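Ticket 3848: Dell desktop, no POST after move to new bench
Queue: Workshop / Hardware
Opened by: Annelies Gisler
Assigned to: Stellan Bråten
Priority: Normal
Status: Pending parts
Opened: 9 Oct 2025

Reported problem

The Dell tower from the label printing desk at Haugland does not start. Power button lights for a second or two, fans spin up, then everything stops. It tries again on its own after a short pause and repeats until the cord is pulled. Nothing on the monitor at any point. It worked before the desk was moved to the other side of the room. Asset tag 337. The machine runs Nidix for the shipping labels and nothing else of importance. Labels are being printed from the front office PC in the meantime.

Gisler

Entry 1, Bråten

Picked up the tower and brought it to the workshop. Tested with a known good power cord and a different wall outlet. Same behavior. Removed keyboard, mouse, label printer and network cable. Same behavior. Tried a second monitor and cable. No picture.

Held the power button with the cord out to drain the supply, waited, reconnected. No change.

Entry 2, Bråten

Side panel off. No burn marks and no smell. Some dust, blown out with the compressor at low pressure with the fan blades held still. Reseated the main power connector and the processor power connector. Both were fully home.

Removed all memory. With no memory fitted, a board of this type should give an error code on the power light. It does not. It cycles as before. Refitted one module at a time in each slot. No change with any combination.

Disconnected the hard drive and the optical drive, data and power. No change.

Entry 3, Haugen

Stellan, before you order a power supply, put the tester on it. We replaced one on the last tower from that room and it was a waste of an afternoon.

Entry 4, Bråten

Power supply tested off the board. All rails within tolerance, power good signal present. Left under load for 55 minutes with a test drive and two fans. Voltages stable. I consider the supply good.

Also connected the bench supply to the board. Same cycling. That rules out the original supply from the other direction.

Coin cell measured low, so it was replaced. Settings cleared with the jumper. No change in the fault.

Entry 5, Gisler

Is the data safe? There are label templates on that machine that are not on the server. I only found that out this morning when the front office asked for the Florosura layout and it was not in the shared folder.

Entry 6, Bråten

Drive attached to the workshop dock, read only. File system clean, no reallocated sectors. The template folder is copied to the server under Shipping, Templates, From 337. The Florosura layout is in there, along with older versions. Please open one and confirm that the fonts are right.

Entry 7, Gisler

Opened. Fonts are right, but the logo is missing on the small size. It was missing before too, so leave it.

Entry 8, Bråten

Remaining candidates are the processor, its socket and the board. Heatsink removed. Thermal paste had dried to a hard crust and came off in flakes. Processor lifted out, cleaned with isopropyl alcohol and set aside in an antistatic tray. No visible damage to the contacts on its underside.

Tested the processor in the spare tower of the same model. It starts, reaches the setup screen, and reports normal temperature with fresh paste. Processor is good.

Inspected the socket with the loupe. Under angled light, two contacts near one corner sit lower than their neighbors. Not sure yet if they are bent or just dirty. Cleaned with alcohol and a soft brush, let dry, looked again. Still low.

Entry 9, Haugen

Bent is my guess. Was anything done to this machine before the move? A heatsink swap, for instance.

Entry 10, Gisler

Diarmuid Quinlan had it open in the spring for fan noise. I do not know what he did. There is no ticket for it.

Entry 11, Bråten

Asked Diarmuid. He took the heatsink off and put it back, and does not think he lifted the processor. Fault may have been marginal since then and given up when the tower was carried. Cannot be proven either way.

I will not try to straighten contacts on this board. The risk of snapping one is high and the result would not be trusted in daily use. Replacement board requested from Nernik, used, tested, same revision. Quoted delivery is 7 working days.

Plan when the board arrives:
Move the processor and memory over, new paste.
Enter the service tag in setup.
Check that the drive mode matches the old setting before first start, or Windows will stop with a boot error.
Print a test sheet from Nidix in all label sizes.
Run overnight before return.

Old board stays in the chassis until then, socket open, bracket closed over it with no processor fitted. Please do not put anything down inside the case. Memory, processor and screws are in the tray marked 337.

Entry 12, Haugen

Approved. Charge it to Shipping. If Nernik cannot deliver before November, close this and issue the spare tower instead. Oda Løken has the key for the spares cabinet.

Entry 13, Bråten

Noted. Order confirmed by Nernik. Ticket set to pending parts.

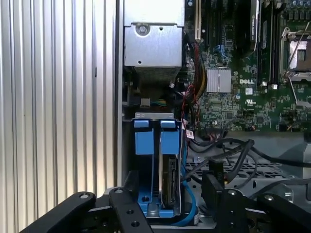
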